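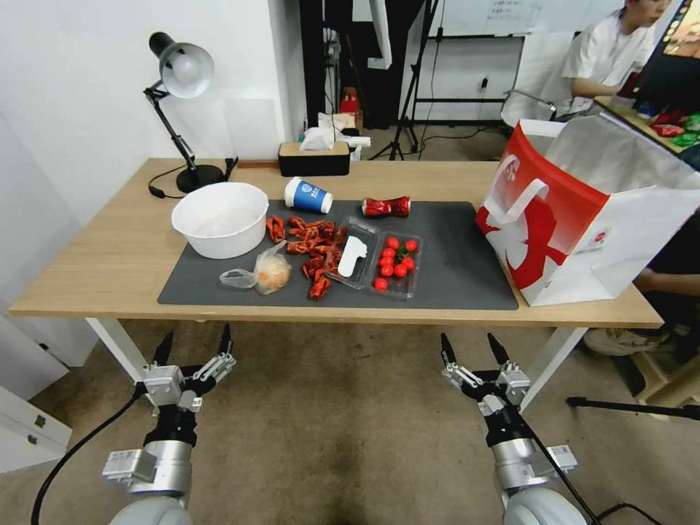 Ativstead, January

How to clear the table after a crayfish supper

By Benedetta Martinelli

In my family we did not eat crayfish. I learned it here in Ativstead from my neighbors, the Räsänen family, who invite us often and who always send somebody home with the leftovers. The eating I learned quickly. The cleaning took me longer, and for a few years I did it badly: I put everything in one big sack, the kitchen smelled for two days, and once I threw out a full tray of good tomatoes together with the shells.

Now I have an order, and I keep to it also when I am tired. It is made for a small table with a mat on it, takeout trays, a cup, a can, some bread or pastry and a good heap of shells. If you ate from real plates you can use the same order and wash the plates at the end.

What you need

One large bowl. Mine is white plastic with a thick rim, easy to hold when the hands are slippery.
One strong paper bag with handles, for the recycling.
One small trash bag without holes.
A box with a lid, or a clean dish with a plate on top.
A cloth, dish soap, half a lemon.
A lamp, if your ceiling light is as poor as mine. I have a black one with a bending arm in the back corner of the table, where the base does not take the place I work in.

Step 1. Stop and look before you touch

Stand at the table with clean hands and decide what each thing is. I make four groups in my head: food we keep, shells, recycling, trash. Do not begin with the shells, even if they are the ugliest. When your fingers are full of shell juice, you do not want to handle a bun.

Put the empty bowl on one end of the mat and the paper bag on the other end. Between them you have your work. I am right-handed and I like the bag on the right, but please turn it around if you use the other hand.

Step 2. Save the food

Take first what is already wrapped. A pastry or bun in its own knotted plastic bag can go away as it is, without opening. If there is cream inside it belongs in the refrigerator, and only if it did not stay out all evening. If you don't remember how long it was on the table, let it go. I was raised to never throw bread, so this rule cost me something, but a cream that stood in a warm room is not bread.

Then the tomatoes. Cherry tomatoes in a clear tray look very nice and you may be tempted to put the tray in the refrigerator like that. I prefer to go through them one time with the fingers:

- If a tomato is split or soft, put it aside for tonight's trash or for a sauce.
- If it touched the shells or the dirty mat, wash it and eat it soon.
- Leave the green stems on. For me they keep longer this way.
- The rest goes in the box with the lid. I keep mine in the kitchen and not in the cold, where they lose their taste.

Tomatoes roll. Keep one hand on the low side of the tray while you pick with the other. My daughter found one behind the radiator on a Saturday, and it was from a supper I did not even remember.

Step 3. The shells

Now the red heap. Bring the bowl to the shells, close, so the rim almost touches them. Collect with both hands like you would collect dry leaves, from the outside to the middle, and lift. Small handfuls are better. If you lift too much, the claws fall down on the floor, and they are sharp under a sock.

When the big pieces are in the bowl, there are always small ones left, legs and bits of feeler. Don't wipe them with the cloth yet, they only stick to it. Push them together with a piece of card or with the edge of an empty tray.

You have two choices for the shells:

For stock. Rinse them in cold water, cover them with fresh water in a pot, add an onion and a bay leaf, and cook them on a low flame for 50 minutes. Strain through a fine sieve. Cool it fast and freeze it the same evening. Use only shells that were cleaned up soon after the meal.

For the trash. Pour the bowl into the small bag, press the air out softly and make a double knot. Take it outside the same night. If the trash truck comes only at the end of the week, put the knotted bag in the freezer until that morning. My husband did not love this idea, but he came to accept it.

Ask your town before you put shells in the compost bin. Here it is allowed, in my sister's town it is not.

Step 4. Cans, cups and trays

With the food and the shells away, the table is already much lighter. Wash your hands once here, then continue.

Aluminum can: turn it over the sink to be sure there is nothing inside. Also a crushed can may hold a spoonful of old soda, and it will come out in your paper bag and make the bottom weak. Rinse, let it drip, put it in the bag.

Paper cup: many paper cups have a thin layer of plastic inside and are not taken with the paper. Look what your town says. If you are not sure, it goes to the trash.

Clear trays: take out the spoon first. Wash the tray in warm water with a drop of soap, dry it and put one tray inside the other. I keep 5 of them in a drawer for buttons and seeds, and the others go to recycling.

Plastic spoon: if it is whole, wash it and keep it for the lunch bag. If it is cracked, trash.

Put the heavier things at the bottom of the paper bag. Don't fill it to the top, or the handles will tear when you carry it down the stairs. And be sure the bag is dry inside from the beginning.

Step 5. The mat and the table

Lift the mat by its short sides so it makes a kind of boat, with the last crumbs in the middle. Carry it like this to the sink and shake it there. A dark mat is practical, but it hides the spots, so tilt it under the lamp and look from the side. Wash with warm water and soap, rub with the half lemon, rinse, and hang it over the back of a chair.

Wipe the table after this, with the cloth well squeezed. Light wood does not like to stay wet, and the red juice from the shells can leave a shadow if it goes under the mat. Go in the direction of the grain, dry with a second cloth, and leave the mat off until morning. If the legs are white, check them too, the drops run down there.

Move the lamp last. Unplug it, lift it, and wipe under the base and under the cord. I forgot this place for one whole summer.

If the smell stays

Boil a little water with vinegar in a small pan with the window open. Wash the bowl again, mainly under the rim where the fingers don't reach well; a soft toothbrush helps. For the hands, I use lemon and salt before the soap. My friend Elta swears by ground coffee, and it works also, but it makes the sink dirty and then you have one more thing to clean.

For a supper of four people this takes me less than half an hour. With children who want to help, give them the tomatoes and keep the claws for yourself.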